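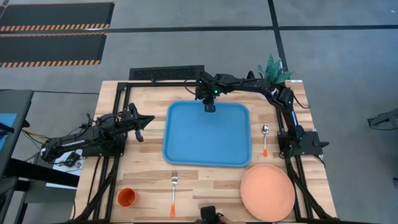
One member wanted it put down first that the trays were the problem last time and not the people carrying them, and that if we go on buying plates before we settle the tray question we will be back here in January saying the same things. Agreed to take trays first. Agenda order changed, items 2 and 4 swapped.

Hivia Shared Kitchen - tableware and serving group
Minutes, start 6:40 pm, small room upstairs (downstairs booked)

Apologies: three received, one by text during the meeting.

Last minutes
Read quickly. One correction, the Kekana lunch was for 146 and not 164. Otherwise ok. Signed.

Item 4 (taken first) - Trays
Blue rectangular ones with the raised rim are liked. Long discussion. For: a plate doesn't slide off the end, rounded corners are easier to wipe out, people can spot them on a shelf. Against: too big for the lower rack, you can only stack them one way before the pile leans, and two people with one each can't pass in the corridor.
Question whether one tray should be laid for one diner or two. At the Kekana lunch it was done both ways and the far end of the room ran out of spoons. Most present want one tray, one diner. Two people not convinced, said it doubles the walking.
Suggested layout if one diner: plate in the tray first, spoon to the right of the plate, cup last and only once the tray is at the table. Somebody asked about left handed diners. They can move the spoon.
Vultow have the same tray in a smaller size. Nobody in the room has handled one. To ask for a loan of two before any order.
DECIDED: one tray one diner, trial at the next two lunches. No purchase yet.

Item 3 - Plates
Orange round plates, wide flat middle, low rim. Fine for rice, pasta, anything that stays put. Soup and thin curry no. There was a spill of dal at the last lunch and the rim did nothing to stop it. Bowls needed for those days, we have a mixed lot from the old pantry and no two people agree how many are usable.
Color discussed again. Some feel orange on blue is loud, others say that's why the plates come back - the white ones drifted off into the rest of the building and were never seen again. Vote not needed, keep orange.
Emen quote for more plates: $424 delivered, good until the end of the month. Includes spares. Felt to be fair but see item 5, money.
DECIDED: hold the Emen quote, ask if they will extend it. Bowls to be sorted on the next wash day, chipped ones out.

Item 2 - Spoons and other flatware
Spoons with the orange handle match the plates and people like that. Are they big enough? Serving no, eating yes. They were getting used to dish out at the counter and then going missing from the place settings. Proper serving spoons are in the second drawer down, same place they've always been, but the drawer sticks.
Drawer to be planed or waxed. Wax first.
Forks - short by 20 after the last count. Check the lost property box and the staff fridge area before anyone buys forks.
Drying: handles down in the caddy, silver end up, is how most do it. The other view is that clean ends shouldn't be where hands go. Long back and forth, ten minutes at least. Left as it is for now with a note on the caddy asking people to lift by the handle, which means the caddy needs to be handle up. Noted that this contradicts. To come back to.

Table setup and the wood tops
Striped butcher block tops wanted oil. Everyone likes the light grain and does not want it going dark. Test on an underside first. No wet trays parked on bare wood overnight, dry the bottoms. This was said last time too.
Request for a printed sheet showing where the tray, plate and spoon go so new helpers don't have to ask. Keep it to one page. No clip art please.
Concrete floor by the tables gets slick after mopping. Mop earlier, or put the sign out, preferably both.

Item 5 - Money
Balance for equipment is $900 before the oil and the wax. If Emen goes ahead that's nearly half gone in one order, and the small trays from Vultow are not priced. Feeling in the room was to wait. One person strongly against waiting, asked for that to be minuted, so minuted. Prices only go one way.
Reciepts from the Kekana lunch still missing for the napkins and the second lot of bread. Please find them.

Storage
Plates on the middle shelf, stacks no higher than the tape line. Trays on edge at the bottom, long side down. Spoons in the drawer once it opens.
Labels falling off again, steam from the washer. Paint pen suggested.

AOB
- Tea towels, more going out than coming back
- Hivia newsletter wants a few lines on the lunches, short, by the 8th
- hooks by the sink, one loose
- someone left a casserole dish in March, blue lid, please collect it
- can we have teh upstairs room again, the chairs are better

Actions
Ask Vultow for loan of two small trays
Ask Emen to extend quote
Sort bowls, next wash day
Wax drawer
Look for forks
Oil test on underside of one top
Setup sheet, first draft to next meeting
Napkin and bread receipts

Names against the above to be filled in on the wall copy, ran out of time to go round.

Closed 8:05 pm. Next meeting same time if the room is free, trays and the caddy question at the top.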